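Hestport winery open day

We drove up to Hestport in July for the winter open day at the Leung winery. Gates opened at 9 and the gravel car park was full soon after, so we left the car down by the football oval and walked back.

The cellar tour was led by Joni Hyvönen, who has run the place for two vintages. The first shed holds the stainless tanks. The second, cut into the hill, is the barrel store, with 600 barrels in rows and a strong smell of oak and damp concrete. He talked mostly about the frost in spring - it took most of the lower block of riesling - and about the price of new barrels from Findum.

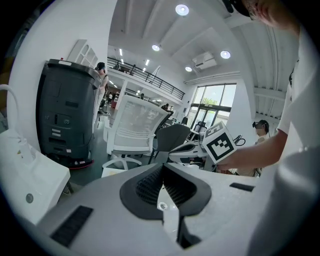
A person in a white short-sleeved shirt, open day at Hestport.

Tasting was upstairs. The shiraz was good, the rosé a bit sweet for us. Lunch was a sausage roll and pumpkin soup from the Fikov bakery van, and the queue took 30 minutes. Bring cash, as the card reader kept dropping out.

After lunch we walked up through the vines to the dam. Pruning was half done and the cuttings were still lying between the rows. The track is steep and was muddy near the top, so wear boots. The last tour leaves at 2 and there is no need to book.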